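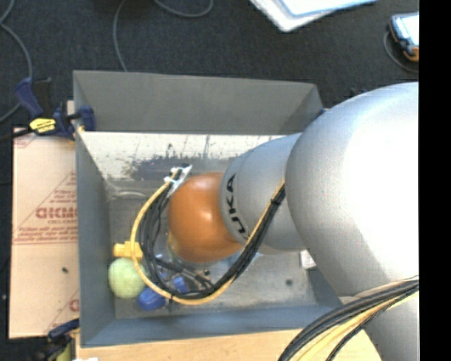 Setting Up a Room for a Youth Forum or Community Consultation

Young people are more likely to speak at a public meeting when the room has been arranged with them in mind. The following tips have been prepared for councils, schools and neighbourhood associations that host youth forums in ordinary halls and classrooms. They deal with furniture, materials, food and cleaning. Advice on facilitation is provided separately.

Seating

Remove the head table. Officials and elected members should sit among the other participants, and name cards should carry first names only. Arrange chairs in groups of no more than six, with a clear path to the door from every group. A hall set for 80 people in this way needs more floor space than the same hall in rows, so check the permitted capacity for both layouts before invitations are sent.

Stacked chairs that have been stored for a long time should be wiped with warm water and a little dish soap, then dried with a clean cloth. Felt pads on the legs will reduce scraping on timber floors. Replace any that have come loose.

Paper, markers and walls

Test every marker the day before. Store markers flat, caps on, in a lidded box. Use low-tack tape on painted walls and peel it back slowly at a low angle. If adhesive remains, a soft cloth dampened with warm soapy water will usually remove it. Avoid solvents on painted surfaces.

Butcher's paper can be cut to length in advance and rolled with the writing side facing in. Label each roll with the discussion topic. The Nevari hall, which hosts the Thursday evening forum, keeps its rolls upright in a clean bin beside the storeroom door.

Marker on a laminate table can often be lifted with a small amount of methylated spirits on a cloth. Try a hidden spot first, and open a window.

Sound

Hard floors and bare walls make small voices difficult to follow. Close heavy curtains if the room has them, and turn off kitchen exhaust fans and drink fridges that are not in use. Remember to turn the fridges back on. Where microphones are used, provide one for the floor before providing one for the speaker.

Food and drinks

Serve food at the start. Many participants will have come directly from school, training or work, and a meeting that begins at 5.30 pm should not ask them to wait until the end for something to eat. Cut fruit keeps its colour better if it is tossed in a little lemon juice and covered in the fridge. Keep foods containing nuts off the shared table, and label vegetarian and halal items clearly, with separate tongs for each tray.

Allow 20 minutes for eating before the first agenda item. Water jugs should be placed on every table – participants are often reluctant to cross a quiet room for a drink.

Comment boxes

Some people prefer to write. Provide 3 boxes in different parts of the room, including one near the exit. A clean shoebox with a slot cut in the lid is suitable. Tape the lid down and open it only after the meeting.

Packing up

Photograph the written sheets before they are taken down, then roll them together by topic. Wipe tables, empty the bins and return furniture to the layout shown on the hall's notice board. Written comments should be typed up within the week and a copy sent to all who attended, including those who left early.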